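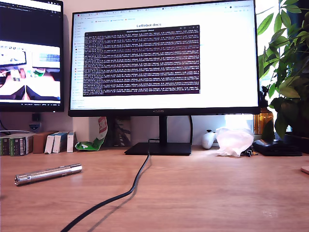
11 Jun 2023

Loop timing on the Gimberg arm, continued. The LeRobot docs stay open on the main monitor with the terminal on top of them. Workspace feed goes on the left monitor so the fingers can be watched while the log scrolls.

Complaint from the last entry: the arm stutters on slow moves, worst at the wrist, and the control loop drops below its 60 Hz target every few seconds. Target is set in the config and has not been changed.

Checks, in the order done:

Supply voltage at the bus connector, arm holding at mid-reach. Steady. Wiggled the connector, no change.

Servo IDs scanned. All answer. Wrist roll answers late on almost every third scan, the others never do.

Swapped the bus cable between elbow and wrist for the spare from the Chala kit. Late replies gone for 100 scans in a row. Put the old cable back and they returned by the fourth scan. Old cable has a flattened spot where it passes under the forearm clamp. Cut it in half and binned it so it does not go back in the drawer.

New cable is routed outside the clamp with a loop of slack at the elbow. Checked full travel both ways by hand, power off. It touches the cover at maximum flexion but is not pinched. Would prefer a longer one. Jestonetti lists them in two lengths, order the longer.

Recalibrated wrist roll after the swap, because the horn had to come off to reach the plug. Encoder readings at the stops:
low stop 3,203
high stop 3,896

That is narrower than the other joints and it is correct, the printed stop limits it. Do not "fix" this in the calibration file. Saved as a new file, old one kept beside it with the suffix _old.

Gripper: jaw closes square. Left finger screw was a quarter turn loose, tightened, no threadlocker yet. Add a drop next time the fingers are off.

Loop timing after the swap looks better, but I only ran it with the cameras at low resolution. The second camera shares a hub with the motor controller and I still don't like that. Move it to its own port before anyone records with this arm.

Open:
– longer bus cable, elbow to wrist
– camera off the shared hub, then repeat timing at full resolution
– threadlocker on finger screws
– ask the Grollis bench whether their forearm clamp marks the cable in the same place

Filed under: Bench Notes / Arms / Maintenance

Recent entries
Gimberg arm: stutter at the wrist, first look
Replacing the base bearing
Chala kit: contents and spares
Labeling power supplies

Grollis Workshop Notebook | Contact the bench | © 2023 | Back to top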